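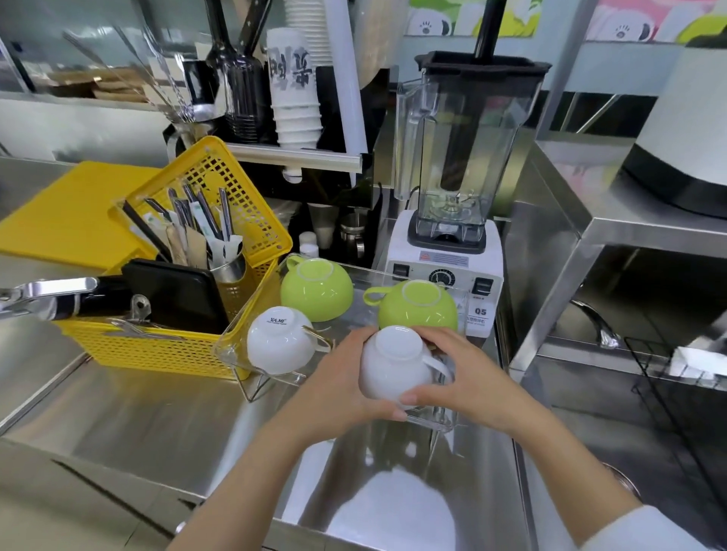
A robot learns more from a slow and plain movement than from a beautiful one, Zewditu Teshome told the students of the Ninden project in January, and several of them wrote this sentence on the first page of their notebooks.

Chapter 7
Learning from the Work of Hands

7.1 The task

In the previous chapters we programmed the arm point by point. We gave it a position, then the next position, and it went there. This method is good for a box which always stands in the same place. It becomes very tiring when the objects are cups, because each cup may be turned a little differently, and the handle may be in the way of its neighbour.

In this chapter we follow the student robotics club of Himunham. Its members want their arm, which they call Song, to help in a small drink shop. The club meets for 3 hours in each session, and one season of work has 24 sessions. The students divided the shop work into short tasks. The first of these is to put a cup upside down on a rack. A person first does the task by hand, and the movement is recorded from the height of the head. Later a program called Grundumeo compares the recordings and looks for the parts that they have in common.

We call one such recording a demonstration. A demonstration has a beginning, an end and one aim. If the person stops in the middle to wipe the counter, the recording contains two aims, and the students must cut it before they use it.

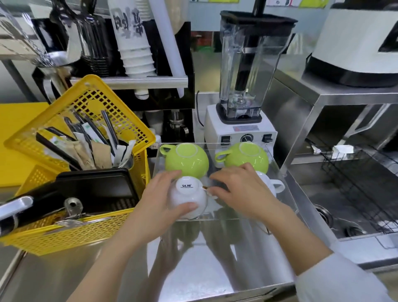

How many demonstrations does one task need?
It depends on how much the objects change from one time to the next. For the cup task the club collected 230, and the students still found handle positions that were poorly covered. A task with one object in a fixed place can need far fewer.

7.2 What should be written down

Together with every demonstration the students keep a short record. It contains the name of the task, the kind of objects and the hand that did most of the work. The last item was added after a disagreement in the club. Some members thought that the program could find the leading hand by itself. In their tests it often chose wrongly when both hands held the same cup, so now a student writes it down.

Shiny surfaces also deserve a note. A steel counter works as a weak mirror, and a program may take the reflection of an arm for a second arm. The students first tried to remove the reflections by changing the light. Afterwards they decided to leave the light as it is in the shop and to mark the hands more carefully in the recordings,

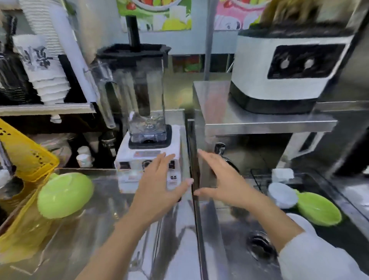 which took longer, but gave them data closer to the real place of work. The marking was done in pairs. One student drew the outline of each hand and the other checked it, and after every session they changed roles.

You will do the same in the exercises of this chapter, with cups of your own. Please choose cups with handles. Before you begin, read again the part of Chapter 3 about the names of the joints, as these names are used in section 7.3 without further explanation.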